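Procurement and Equipment Planning: Community Help

Budgeting for a two-arm dish-clearing station – what belongs in the capital request?

Posted by Oltport_Facilities, 12 August 2021

Our organisation operates a residential training centre with a shared kitchen, and we have been asked to prepare a capital request for a bench-mounted pair of robot arms. The intended work is the clearing of meal trays: lifting bowls, plates and chopsticks from a serving tray and placing them in a dish rack, with food waste and used tissues dealt with separately. The arms would not operate a dishwasher, and the racks would be carried away by staff.

We hold a quotation from Garnar for a twin-arm bench package. It lists the arms, grippers, mounting rail and controller. It is silent on the bench itself, on the racks and trays, on spare parts and on staff time. Our finance office will accept one submission per financial year, and the window closes in November. Any item omitted will have to be met from the operating budget, which is already fully committed.

Guidance is therefore sought on the following:

Whether trays, racks and crockery should be included in the capital request or treated as consumables.

How spare grippers and cables are ordinarily provided for.

Whether a trial period should be written into the purchase agreement, and for how long.

The layout under consideration places the rack to the left, the serving tray in the middle and the waste containers to the right, with one arm on either side of the bench. Chopsticks and bowls with food left in them are part of the daily load and would need to be within scope.
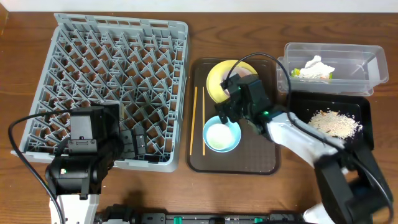 Replies

Urnden Shared Services

We completed a comparable purchase for two sites and offer the following from that experience.

Trays, racks and crockery should be included in the capital request, and they should be specified by model. It is tempting to regard a dish rack as a minor purchase to be made locally. The difficulty is that the positions taught to the arms are tied to the rack's dimensions and to the spacing of its prongs. When our first rack was replaced by one of a different pattern, the integrator charged us for a further day on site. We now hold six identical racks in storage and have recorded the model in the asset register alongside the arms.

The same principle applies to crockery, although with more latitude. A shallow plate and a deep bowl are different tasks for a two-fingered gripper, and each should be named separately in the acceptance schedule. Bowls and plates should each have their own line, with the required resting position in the rack stated. "Dishes placed in rack" is not adequate wording. A supplier may reasonably claim to have met it with a bowl lying flat over the prongs, whereas your kitchen staff will probably want it tilted on its side so that it drains.

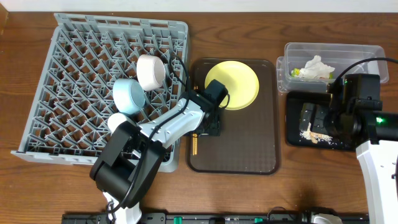

Bowls on their sides in the rack, with the yellow plate still on the tray.

With regard to spares, our practice is to hold one complete gripper and a full set of cables for each pair of arms. Cable runs deserve particular attention at the quotation stage. Ask the supplier to show where the cables will travel when both arms are reaching toward the middle of the bench, and whether they can be replaced by your own staff. In our case they could be, and this removed a call-out fee from the annual estimate.

Food residue ought to be addressed in writing. Loose rice is harder to deal with than a full bowl, and a gripper of this type is poorly suited to collecting individual grains. We left the wiping of trays with kitchen staff and budgeted their time accordingly. If your request assumes that the arms will do this work, I would recommend that the assumption be tested before any funds are committed. Liquid or semi-liquid leftovers raise a similar question. Our procedure requires bowls to be emptied by hand first, and the supplier's warranty was drafted on that basis.

As to a trial, we negotiated 10 weeks from commissioning, with the final instalment withheld until the acceptance schedule had been signed. A shorter period would not have taken in both a school holiday and an ordinary term, and the load on our kitchen differs considerably between the two.

Kitchenhand_West

Get a decent bench. Ours was a folding table to begin with and it wobbled every time the arms moved. Also measure your doorways. The rail came in one length and had to go round through the loading dock.

Can't help with the finance side, sorry.

Issa Equipment Planning

The reply from Urnden Shared Services is sound, and I would add several points concerning the structure of the request.

Separate the submission into three parts: equipment, installation and first-year support. Finance offices commonly query a single large figure, and a request so divided can be partly approved without being returned. Installation should include the bench, electrical work, any guarding and the supplier's attendance for teaching positions. First-year support should include spares, software maintenance and staff training.

Freight is often overlooked. Our most recent invoice for a twin-arm set included $886 for delivery and insurance, none of which appeared in the original quotation. You should ask Garnar to confirm in writing whether its price is inclusive of freight and GST.

I would differ from the earlier reply on one matter. Holding six racks seems generous for a single bench, and 3 may be sufficient where racks are washed and returned the same day. The money might be better applied to a second gripper set, given that your two arms would both be in service at every meal.

A risk assessment should accompany the request and should address staff reaching across the bench while the arms are powered. If rack changes are to be done by hand, state where the person will stand and how the arms are to be stopped beforehand. Our own submission was deferred for want of that page.

Oltport_Facilities

Thank you to all who replied. The request will be divided as suggested, and the rack and tray models will be named in the equipment schedule. We have written to Garnar regarding freight and cable replacement. The number of spare racks will be settled with the kitchen supervisor before the submission is lodged.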